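Datasets > Household Textiles > Jotlow Shirts

Filed under: cloth handling, folding, README

04/08/2024 - by the Jotlow maintainers

# Jotlow: plaid cloth on a tabletop

Jotlow collects short episodes of one task: a piece of checked cloth goes onto a table, is spread, and is folded or left as it lies. Release 3 replaces the December release. Episode numbers have not changed.

## Contents

- 400 episodes, one folder each
- cloth.csv - pattern, main colors, garment or flat piece
- state.csv - cloth state at the start and end of each episode

Plaid was chosen for the first set. Check lines show the direction of a fold where plain cloth gives only shading.
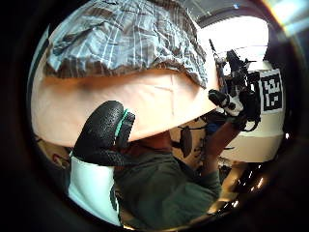

## Cloth states

The state column takes one of these values:

- flat: no fold crosses the cloth
- folded: edges brought together on purpose
- crumpled: irregular mound, folds in more than one direction
- held: any part lifted clear of the table

Crumpled is the default where two annotators disagree. A rolled or bunched lower edge does not make a cloth folded. Several Aguiar entries were relabeled on this point.
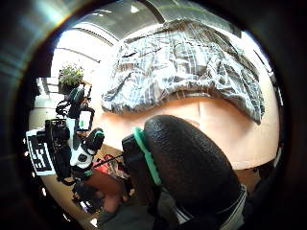

Color is recorded by eye as the cloth appears in each episode, so pale blue and gray can both turn up for the same piece. Do not use the color column to match cloths between folders; use cloth_id. Where it is unclear if a piece is a shirt or a towel, the type field reads "unknown".

## Known issues

- Episodes 1 to 100 (Volta subset) have no end state.
- Praker folders use "table" and "tabletop" for the same field value.
- cloth_id is blank wherever the piece was never fully spread.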